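Robot arm coming to our returns and refurbishing room, how do I get the crew through it?

Posted in: Workplace & Small Business Help
February 21, 2026

breadandbutterlead

Hi everyone, long-time reader and I finally have something to ask. I run the kitchenware bench at a returns and refurbishing shop in Brultutport. We get bread boxes, canisters, cake carriers, all the things people order and send back, and my crew opens every one, checks the lid, wipes it down and grades it for resale. It's slow, fussy handwork and some of the folks have been at it since before I came.

The owners have signed up with Hultard for an arm that will take over the lid check, starting in May. Right now we grade 80 boxes on a decent shift. Nobody has been told they're losing their job, and I do believe the owners on that, but I can feel the room getting quieter every time it comes up. Two people have already asked me whether they should be looking elsewhere, and I didn't have a good answer for either of them (I'd love to have one by the time the thing arrives!).

Has anyone been through this with small household goods? What did your people end up doing all day?

oldtoaster_mel

We went through it at a warehouse near Ploltov, with bread boxes among other things, so I may be some use to you. The first weeks were harder on morale than the months after. Our crew had pictured a machine that flew through the pile, and what they got was one that took its time over a single lid while they stood there with their arms folded. Ours works at a table with a cloth over it, and the roll-top boxes were the ones everybody gathered round to watch.

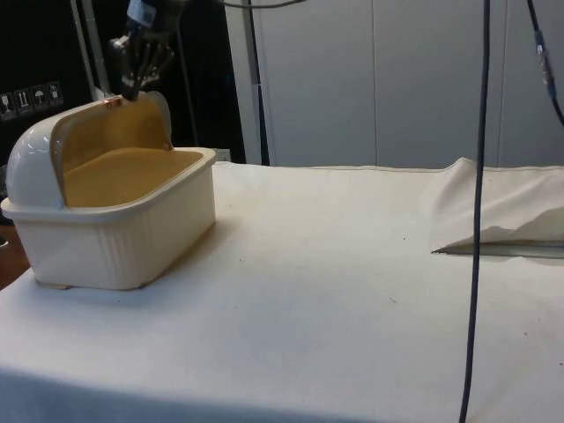
Gripper at the rim of a roll-top lid, bread box open on the table.

What changed is that the opening and closing went away and the deciding stayed. Is that a scratch or a smear? Would you give this to your sister? Our graders still do all of that, and they now also set out the pieces, call a stop when something looks wrong and write up the odd ones. My wrists are a good deal happier, I'll say that much. I did 942 lids by hand in my last full month before the switch and I don't miss a single one.

Two things I'd ask for early. Get the new duties put in writing, with the pay next to them, before the arm is switched on. We waited, and for a long stretch people were doing setup work at the old packing rate, and it soured things badly. And let your most experienced grader show the installers how a lid ought to feel when it sticks. Ours was never asked, and she was hurt by it, and they had to come back and redo the lid settings anyway.

ploltov_nights

depends on the contract. ours said 1000 pieces a week and management treated that as a promise, so guess who made up the difference by hand. read the small print

tinlid

I'm on the office side at Antoniadis, so take this with a grain of salt. I agree with the first reply about getting it in writing. I'd add that you should be plain with the two who asked you. Tell them what you know and what you don't, and give them a date when you'll know more, and then keep to it even if the news is thin. We budgeted $2396 for training and spent most of it on paid hours where people simply got to stand at the machine, stop it, start it again and ask whatever they liked. Best money in the whole project, if you ask me. The quietest man on the floor ended up running the morning setup.

breadandbutterlead

Thank you, all of you! I'm taking the pay point to the owners this week and I've already asked our senior grader if she'd like to be there for the install. She said she'd think about it, and then she asked what time.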